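How to pack one bag for a long weekend (and ignore most packing advice) 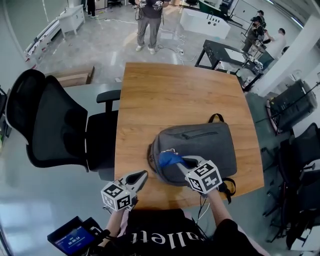
A dark grey backpack with a zipped front pocket, laid on its back on a wooden table.

Packing guides tend to be written by people selling packing cubes. I've tried the cubes. They made my things look tidy and took up the same amount of room, so treat what follows as the method of someone who has stopped buying accessories.

I worked it out on the Friday train to Helledport, a trip I make often enough to have got it wrong in most of the possible ways.

Before you start

Check the size limit on your ticket. The coach from Pitmont used to let anything through and now it doesn't, and "fits under the seat" means whatever the driver wants it to mean. Measure the bag when it is full. The figures on the shop label are for an empty one.

Step 1. Weigh the bag empty

Kitchen scales will do if you balance a tray on top. I was sold an Amato bag as "ultralight" and it came out 600 grams heavier than my old one. I kept the old one.

Step 2. Put out your clothes, then put some back

You need 2 tops besides the one you're wearing, one spare pair of trousers, and underwear for each day. A jumper goes on your body. The usual advice is to pack for every kind of weather, which is how people end up carrying a raincoat through August. Look at the forecast the night before and believe half of it.

Step 3. Fold or roll, it hardly matters

Rolling is meant to save space. I tested it with the same pile of shirts and couldn't see a difference worth the bother. Rolled things are easier to pull out from the middle - I'll give it that.

Step 4. Load it

Lay the bag flat and open it fully. Shoes go in at the bottom, soles outwards, with socks stuffed inside. Heavy things sit against your back. Wash bag last, near the top, in a plastic bag you trust. Keep the front pocket for tickets, keys and a charger, and leave everything else out of it or you'll be digging on the platform.

Step 5. Wear it for 21 minutes

That's my walk to the station. Use yours. If a strap hurts by the end of the road, take something out. Tightening the straps is often suggested and has never helped me for longer than a few steps.

What about compression bags?

The Joso ones do squash a jumper flat. They also turn it into a hard lump that won't bend round anything else, and the jumper comes out looking slept in. Fine for a duvet going into the loft.

If the zip won't close

Don't kneel on it. Take out the second pair of shoes.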